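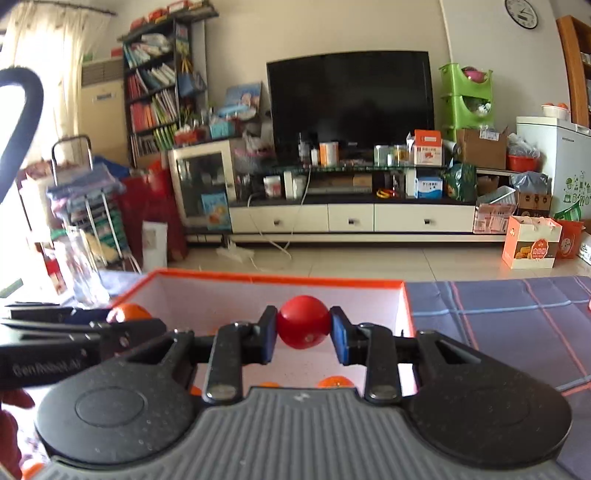
Häufige Fragen zur Automatisierung in der Sortierung und Verpackung

Stand: 30. November 2019

Die folgenden Fragen haben uns Kolleginnen und Kollegen an den Standorten Flardale und Ayala gestellt, in den Versammlungen oder schriftlich. Weitere Fragen nimmt Korkor Ofori aus der Personalabteilung entgegen, auch anonym über den Briefkasten vor der Kantine.

Was genau wird automatisiert?

Zunächst nur das Einlegen von Einzelteilen in Kartons und Sortierkästen an Linie 2. Kommissionierung, Endkontrolle und Versand bleiben wie bisher. Die Anlage trägt intern den Namen Curkenero und wird von Rotby geliefert und gewartet.

Ab wann läuft die Anlage?

Der Probebetrieb beginnt im Februar und dauert 6 Wochen. In dieser Zeit läuft die Handverpackung parallel weiter. Erst nach der Auswertung wird entschieden, ob die Anlage in den Regelbetrieb geht.

Verliere ich meinen Arbeitsplatz?

Für die 50 Beschäftigten der Verpackung sind betriebsbedingte Kündigungen wegen der Umstellung ausgeschlossen. So steht es in der Betriebsvereinbarung. Ausgeschlossen ist dagegen nicht, dass sich Aufgaben ändern oder dass jemand an eine andere Linie wechselt. Vor jedem Wechsel gibt es ein Gespräch, auf Wunsch mit dem Betriebsrat.

Werden befristete Verträge verlängert?

Darüber wird wie bisher im Einzelfall entschieden. Eine Zusage können wir hier nicht geben.

Ändert sich mein Lohn?

Der Grundlohn bleibt gleich. Die Stückprämie an Linie 2 entfällt mit dem Regelbetrieb, weil die Taktzahl dann von der Maschine vorgegeben wird. Als Ausgleich ist eine feste Zulage vorgesehen. Über die Höhe wird noch verhandelt.

Wozu braucht man noch Menschen an der Linie?

Der Greifer kommt mit festen, gleichmäßig geformten Teilen gut zurecht. Schwierig wird es bei Folien, beschädigter Ware und Teilen, die eng nebeneinander am Rand eines Kastens liegen. Solche Fälle gibt die Anlage an einen Handplatz ab. Dazu kommen Nachfüllen, Sichtprüfung und das Beheben kleiner Störungen.

Was ist mit den Vorführungen mit handgeführten Greifern gemeint?

Dabei führt eine Person den Greifer selbst und nimmt Gegenstände auf oder legt sie ab. Die Bewegungen werden aufgezeichnet und dienen der Steuerung als Vorlage. Geübt wird mit einfachen Dingen wie Bällen, später mit echter Ware. Bis Ende der Probezeit sollen 2000 Durchgänge zusammenkommen.

Muss ich daran teilnehmen?

Nein. Die Teilnahme ist freiwillig und zählt als Arbeitszeit. Wer mitmacht, wird von Duván Restrepo eingewiesen. Nach jeder Stunde ist eine Pause vorgesehen, denn das Gerät wird auf Dauer schwer in der Hand. Wer Beschwerden an Handgelenk oder Schulter hat, meldet sich bitte vorher beim Betriebsarzt.

Werde ich bei der Arbeit gefilmt?

Bei den Vorführungen nimmt eine Kamera am Greifer den Arbeitsbereich und auch die Umgebung auf. Gesichter werden vor der Speicherung unkenntlich gemacht, Ton wird nicht aufgezeichnet. Eine Auswertung nach Namen oder Geschwindigkeit einzelner Personen ist untersagt - das gilt auch für Vorgesetzte.

Gibt es Schulungen?

Ja, für alle an Linie 2, auch in Teilzeit. Die Grundschulung behandelt Bedienung, Not-Halt und Störungsmeldung. Wer die Anlage später einrichten möchte, kann sich für den Aufbaukurs in Ayala anmelden. Fahrtkosten werden erstattet.

Ist die Arbeit neben der Anlage sicher?

Der Bereich wird markiert und durch Lichtschranken gesichert. Beim Betreten hält die Anlage an. Eingriffe in den Greifer sind nur im abgeschalteten Zustand erlaubt. Lose Ärmel und Schmuck sind im markierten Bereich nicht gestattet.

Was passiert bei einem Ausfall?

Die Handplätze bleiben eingerichtet. Fällt die Anlage aus, entscheidet die Schichtleitung, ob von Hand weitergepackt wird. Störungen gehen an die Technik, Durchwahl am Aushang neben dem Schaltschrank.

Ändern sich die Schichtzeiten?

Im Probebetrieb nicht. Änderungen danach müssten mit dem Betriebsrat vereinbart werden.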